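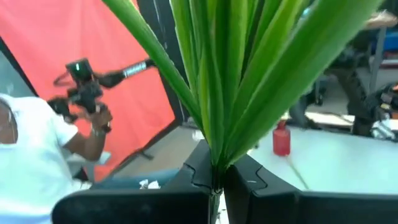

Artificial stems are sold by height, and height tells the buyer very little. A stem is a wire core in a molded sleeve, and its behavior in a vase depends on where the weight sits. Long, strap-like leaves that fan up and outward from a single stem, with paler midribs and a slight gloss, put most of the mass well above the rim. The fix is a narrower neck or a heavier base. Skorico, which supplies stems to hotels and showrooms, lists 471 of them in its current catalog and gives a weight for each. Few suppliers do.

Sorting comes before arranging. Lay everything flat on a pale table, heads together by color, and look at the lower ends. Cut ends should be square. A diagonal cut is a habit carried over from fresh flowers, where it helps the stem take up water; in an artificial stem it only exposes wire. 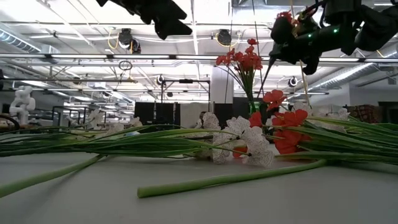 Red is best placed first, as it sets the outline. White fills in behind it, and foliage goes last. Arrangers who begin with foliage tend to pack the neck of the vase early and then force the remaining stems, which scuffs the sleeve. The Treseo stem guide allows 5 stems to a standard neck - fewer if the leaves start low.

Bending should be done below the lowest leaf, over a thumb, in two or three small steps. A single sharp bend creases the sleeve and the crease stays.
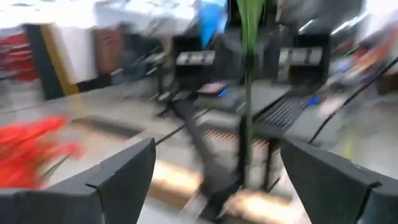

Yadav disagrees on the order of work, and argues that foliage should go in first whenever the vase is wide, as the leaves then form a grid that holds the lighter heads upright. The point is fair for wide bowls. In a narrow vase the grid has no room to form.

Loose petals are the usual sign of age. Most heads are pressed onto a peg without glue, and a petal layer can be pushed back into place. Fullow sells replacement heads in packs of 192, a quantity that suits a workshop better than a household.

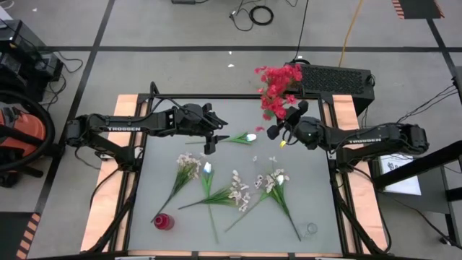

White tulips, orchid-like sprays and a bunch of red, with a few petals loose on the gray surface.

Store stems flat, heads at alternate ends, away from direct sun.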